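Papelera perforada Gruvon para cocina
Equipamiento para viviendas y zonas comunes | Catálogo de dotación
Referencia: Gruvon 39

Descripción general

La papelera Gruvon es un recipiente redondo de boca ancha, sin tapa, destinado a la recogida de residuos secos en cocinas domésticas y office de uso compartido. Forma parte de la dotación básica que Cairns suministra a residencias y apartamentos desde el mes de mayo. Se entrega en tono gris, con pared perforada y borde liso.

Su colocación habitual es el ángulo interior de una encimera en L, donde el recipiente queda accesible desde los dos tramos de trabajo.

Usos admitidos

El modelo está previsto para envoltorios, bolsas, pañuelos de papel y envases de plástico vacíos. Los restos orgánicos húmedos, los líquidos y el aceite usado deberán depositarse en el cubo cerrado Gandel, que se solicita por separado. Los sobres de salsa y los envases con producto en su interior se vaciarán antes de desecharlos.

No se autoriza su empleo para ceniza, vidrio roto ni productos de limpieza concentrados.

Características

Capacidad útil: 41 litros
Diámetro exterior de la boca: 52 cm
Pared: perforada
Borde: grueso, sin aristas
Unidades por embalaje: 4
Color: gris

El color puede presentar ligeras variaciones entre partidas. Dichas variaciones no se consideran defecto a efectos de devolución.

Instalación y mantenimiento

La papelera se apoya directamente sobre el suelo y no requiere fijación. Conviene dejar libre el borde: los paños, toallas y guantes deben colgarse en la barra de pared Flerska, disponible con ganchos para cazos, cepillos y esponjas. Las tapas de los recipientes de conservación se guardarán junto a su envase, dado que las piezas sueltas sobre la encimera acaban con frecuencia entre los residuos.

Para la limpieza se empleará agua templada y jabón neutro. Las perforaciones se repasan con cepillo de cerda blanda. No se utilizarán estropajos metálicos ni disolventes. 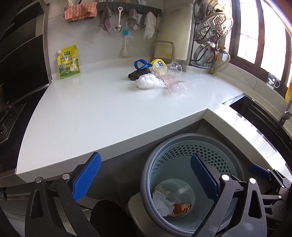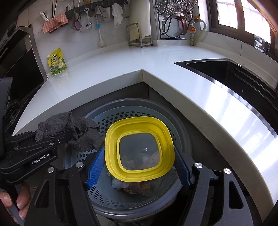

Pedidos y reposición

Las solicitudes se tramitarán por embalajes completos a través del servicio de dotación, indicando la referencia y el centro de destino. El plazo de entrega es de unos 4 días laborables. Las reposiciones por rotura dentro del periodo de garantía no tienen coste para el centro y se dirigirán a Mei Alcantara, responsable de posventa. Para proyectos de cocina completa, incluidas la barra Flerska y el cubo Gandel, la persona de contacto es Magnus Paterson.

Ficha revisada el 27 de octubre de 2025. Sustituye a las ediciones anteriores.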